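3.2 Collecting the demonstrations
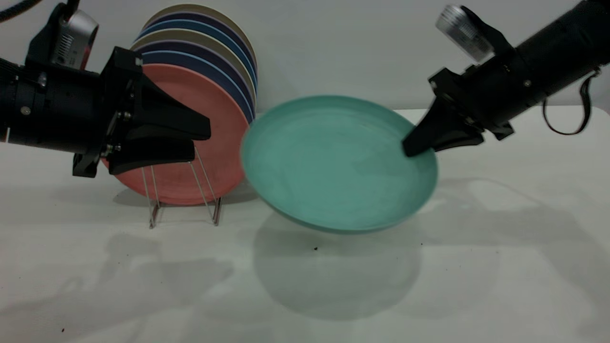
Figure 4. Plate racking, two-arm cell. The right gripper holds the teal plate by its rim; the left gripper is open beside the rack.

All demonstrations of the plate racking task were recorded at the Brornthorpe site by remote control. The operator moves a pair of hand-held leader arms, and the two follower arms copy their joint angles. We also tried guiding the follower arms directly by hand, as in the drawer task of Section 3.1, but dropped this method for two reasons. A single person cannot easily push two arms at once while also working both grippers, and the operator's hands and sleeves block the wrist cameras for much of the motion. A policy trained on such recordings would see hands during training and none when run alone.

The task is to place a plate upright in a wire dish rack which already holds several others. Figure 4 shows a moment at which the plate is clear of the table and tilted, with its concave face turned up. The grip is on the rim, with one finger against its inner edge. This grip was set in the written instructions given to operators. Gripping further in towards the centre gives a firmer hold, but the fingers then meet the rack wires before the plate is down in its slot. The cost of the rim grip is that the plate can turn between the fingers if it is moved quickly, and operators were asked to slow down once the plate had left the table.

The second arm is not needed for every placement. Operators were free to use it to steady the rack, to shift a plate already in it, or to leave it still. We did not prescribe one of these, and the recordings contain all three. This choice makes the data less uniform than that of the Stedside set, where the idle arm was always returned to a fixed rest pose. We return to the effect of this on training in Section 5.

Control and recording. The leader arms are read by the Toltari controller, which passes target joint angles to the followers after a light smoothing filter. Gripper opening is sent as a continuous value, not as an open or closed signal, so that the operator can ease the fingers on to the rim. There is no force feedback to the leader arms. In early trials this led operators to press plates down harder than needed, and we set a limit on the downward force of each follower. When the limit is reached the arm stops following until the operator backs off. Episodes in which this happened were kept if the plate was still placed – the pause and recovery are useful training material – and are marked in the log.

Each follower carries a wrist camera, and a fixed camera views the workspace. The fixed view is the only one that reliably covers the plate, the rack and both grippers together, although an arm may hide part of the rack during an approach. The wrist views supply the missing detail close to the slot. Images, joint angles, gripper openings and leader commands are stored with a shared clock. We train on the leader commands as the action and use the measured follower angles only as input. Using measured angles for both gave policies that stopped short of the slot, as the follower lags slightly behind its target whenever it is in contact.

Amount of data. We collected 4,000 episodes from 7 operators. Each operator completed a practice period before recording began, and practice episodes were discarded. Plate order and starting position were varied between episodes by the operator following a printed list. Of the full set, 2,000 episodes were held back for the study of data quality in Section 6, in which they are graded by 3 raters using the Manurung scale. The remainder form the training set used in Section 5.

An episode ends when the operator presses a foot switch. It is labelled a success if the plate stands in the rack without support and no other plate has been pushed out. A plate leaning on its neighbour counts as a success provided that its lower rim is held between the wires. Dropped plates were not removed from the log, but they are excluded from training.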